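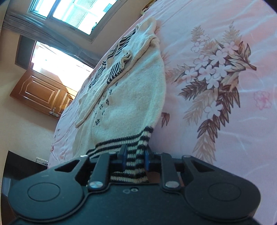 Hand-held gripper, blue pads fitted, holding the striped hem of the cream knitted jumper on the bed.

Gripper comparison, knitwear set
Date of entry: 2024-08-16
Units under trial: Skimance hand-held, Lotico hand-held
Logging controller: Lekota, firmware build 726

Purpose. To establish which of the two hand-held units should be issued for the garment work in September. The earlier bench results were obtained on flat cotton squares and are of limited use for knitwear, which stretches under the jaws and gathers as they close.

Method. Each unit was used for 25 grasps on the same jumper, laid on the made bed with the body folded over. The grasp point was the ribbed hem in every case. The operator closed the jaws, lifted the hem clear of the sheet, held it for the count on the controller and released. The garment was laid out again between grasps. Jaw travel and closing effort were logged by the Lekota unit throughout.

Results. The Skimance lost the hem twice, both times on the lift. The Lotico lost it 14 times. Most of the Lotico failures followed the same course: the rib was drawn in between the fingers, the pads met at the tips only, and the fabric slid out downwards once the weight of the body came on to it. Peak closing effort on the Skimance was 1105 in controller units, well inside the limit set for the trial. The Lotico figures have been saved but should not be compared directly, as its effort channel has not been calibrated against the Stetance reference block.

Observations on handling. The Skimance is the heavier unit and the wrist tires sooner. Its parallel closing action gathers the rib into a narrow band and keeps it there, and this was the most consistent difference between the two. The Lotico is easier to bring in low over the mattress – its housings are slimmer – and may still be preferred for towels and pillowcases.

Both units picked up the bed sheet together with the hem on occasion. These grasps were counted as successful where the hem was retained, and are marked in the log with an S.

Camera view. The fingertips remained in view at full closure on the Skimance. On the Lotico the mount must be tilted forward one notch, and the bracket screw worked loose during the second half of the run. Thread lock to be applied before further use.

Actions. Calibrate the Lotico effort channel and repeat its run in full. Order a spare set of pads for the Skimance. Repeat both runs with the grasp point moved to the cuff. The decision on issue is held over until the cuff results have been entered.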